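The Sodell table, nine months in: a long review of a big white table

142 shares | 17 comments

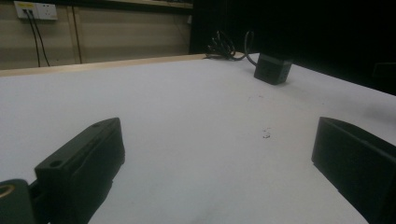 Kadri Bite wrote to me after my first short post in March to say that she'd sent hers back within a fortnight, that white tables were for people without children or beetroot, and would I please report back once mine had seen a proper winter of family dinners. Well, Kadri, winter is more or less upon us and I've had plenty of dinners round it, so I'm keeping my promise, and I'm afraid I'm going to disagree with you on a few points (though you were quite right about the beetroot).

A bit of background for anyone new. We had a dark oak table before this one, handed down from my husband's aunt, and I loved it dearly, but it made our back room feel like the inside of a cupboard from October onwards. I spent far too many evenings looking for something paler. I very nearly bought the Rilum, which has lovely rounded corners and a drawer for the cutlery, but it was too short for us by one grown-up or two small children. The Sodell came up on the Ernow website at a price I could just about bear, and after sleeping on it for what my husband describes as a geological age, I pressed the button.

Delivery was fine. Two cheerful men, a great deal of cardboard, and a bag of bolts with a little key that I have since lost. It took us most of a Saturday afternoon to put together, and I'd warn you that the instructions show the legs the wrong way up on the second page. We did what they said, stood back, admired it, and then undid the whole lot. It's steady as anything now though! I've had it tightened up once, in the summer, when I noticed a bit of a wobble while I was rolling out pastry, and it hasn't stirred since.

Now, the finish, which I know is what most of you want to hear about. It's a matt white, and quite a soft one – I'd been dreading that hospital glare you get with the shiny ones, and it isn't like that at all. On a grey morning it makes the whole room feel a bit more awake. Tea wipes off. Felt tip wipes off if you get to it the same day. Gravy, jam and candle wax have all come and gone. Turmeric left a yellow shadow that took the best part of a week and some bicarbonate of soda to fade, and the beetroot (yes, Kadri) has left a faint pink moon at my end which I have put a fruit bowl over.

What I hadn't expected is that it shows scuffs more than stains. Anything with a rough bottom leaves a grey line, stoneware especially, and my big casserole is a terrible offender. A damp cloth and a bit of elbow gets most of them off, but if you're the sort of person who slides dishes along to whoever's hungry, you'll want mats. I bought a set of Santoro felt ones, which have gone bobbly already, so I can't recommend those with a clear conscience.

As for comfort, there's plenty of knee room, and I say that as someone with a very tall brother. The legs are set in far enough that you can squeeze an extra chair on each end at Christmas. I do wish the edge were a touch softer under the forearms. I sit there with the household accounts of an evening and after an hour or so I start to notice it. A cardigan helps.

Would I have it again? I think I would, yes. It's not cheap, and it does ask for more wiping than the old oak did, where you could lose a whole helping of dhal in the grain and be none the wiser. But we use it all day long now, for homework and jigsaws and sewing, and cutting out fabric on a pale top is a joy when your eyes are getting on a bit. The old one lives at my sister's, where it has a cloth over it and is treated with much more respect.

If you're still dithering, go and put your hand on one in a shop first, and take a stoneware mug with you if you're brave enough. I'd give it four stars out of five, and I'd have given it four and a half before the turmeric.

One last thing for those who asked about chairs: we kept our old ones, and I'm halfway through painting them. Two are done. The green looked a good deal calmer on the tin.

Posted 10/12/2023 | 17 comments | Share this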